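Notebook > Bench > Old desktops

Newer entry | Older entry | All entries | Search

Friday, July

Second Dell tower of the week, and I'm still having a great time with these. Started right after lunch with the case on its side and the panel off. I'd forgotten how pleasant a business desktop is to work in when somebody at the drawing board thought about the person with the screwdriver. Blue plastic means "pull here." Once you know that, you can find your way around the drives with your eyes half shut.

Order of work, so I don't have to think it through again on Monday's batch:

Power cord off, hold the front button in, then leave it alone while you write the label. Wrist strap on. Then look for a while before touching anything (Neema's rule, and a good one). I sketch the cable runs in pencil on the back of the job sheet. The yellow and black power bundle loops down past the supply and gets in the way of everything, so that's the first thing to learn the path of. The thin front panel wires are the ones people yank. Don't! Hold the plug, wiggle, wait.

CPU was next. Lever up, bracket open, and the chip goes straight into a clam shell with the job number on it. I left the bracket standing open afterward and I want a socket cover on it before the board goes anywhere. We're down to 6 covers in the little drawer. Salim, if you're ordering from Istel again, please add a bag. Bent pins cost us a good board last month and I was grumpy for days.

Memory stays in until the board comes out. I used to pull it first, but it's two modules, they're not in the way, and they're safer in their slots than sliding around in my tray. Same with the expansion card along the bottom edge. I'll change my mind if a tall card ever blocks a screw.

Drives. My favorite part, because of the rails. Pinch both sides, slide, done, no screws at all. The blue SATA cable near the front has a latch on the plug and it wants a proper squeeze. I scratched a thumbnail on it last time and apparently learned nothing. Every drive gets its own bag and goes on the wipe shelf, never on the bench. Kibet asked whether we could keep the rails with the drives. Yes - please do, they're a pain to match up later and the Sturville people want them back in place.

Power supply last. Check the label on top and copy the wattage onto the sheet while you can still read it without lifting the thing. Moushumi found one in the Ploltia lot that had a 600 penciled on the metal right next to a label that disagreed, and we still don't know who did that or why. Trust the label.

Things I'd like to sort out:

- The slotted table is lovely for clamping and terrible for small screws. A magnetic mat would help, or even a tea towel.
- Rear I/O side should always face the same way so we're not all learning a mirror image. I've been keeping it on my left.
- 3 bins for cables is too many. Nobody can tell "short" from "medium."
- Fresh can of air. The front grille honeycomb holds dust like a sweater.

Magesa still wants a parts list by model and I'm happy to type it up, I like this sort of list far too much. Will do the board screws next session with Musyoka, who has the good driver.

Comments

Kibet Nzioka: Rails are in a shoebox under the wipe shelf. Left and right ones are mixed, sorry, I'll fix it.

Moushumi Fakir: Tea towel gets my vote. I've been on my knees under that table twice.
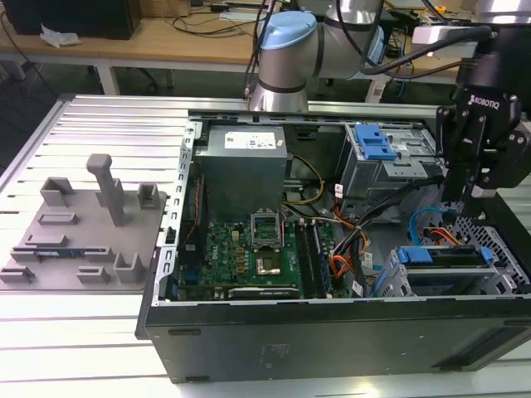 Musyoka Mutiso: Bringing the good driver, and the long one too. Could we agree to tape the board screws to the job sheet this time? The last ones went in with the case screws and it took me ages to pick them out.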